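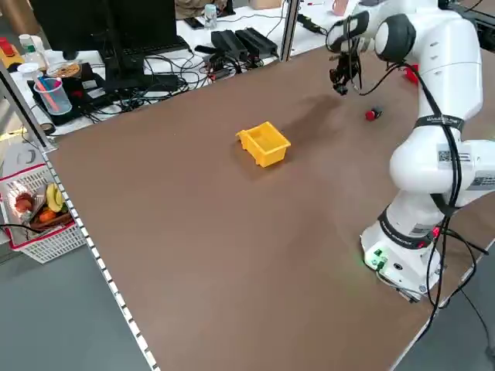
## 3. Setting up the Jarwood shelf dehumidifier

I've put one of these in every damp room I've lived in, so here's how I do it (the leaflet in the box skips a few bits).

1. Stand the unit upright and leave it unplugged for 4 hours. I know, it's annoying - go have lunch.
2. Slide the water tank out from the back, peel off the blue tape and check that the float moves freely.
3. Push the tank in until it clicks. If it doesn't click, the fan won't start!
4. Leave 8 inches of clear space on both sides. Curtains count, so tie them back.
5. Plug straight into the wall and turn the dial to Medium.

**Caution:** never run it off an extension cord, and keep it out of the bathroom.

**Note:** the tank holds 500 ml. Mine fills in roughly 39 hours in spring, but in July I'm emptying it every morning before coffee.

If you bought the Gamage hose kit, fit it now, while the tank is still empty. Run the hose downhill all the way to the drain - even a small hump will back the water up. The rubber washer goes in flat side first.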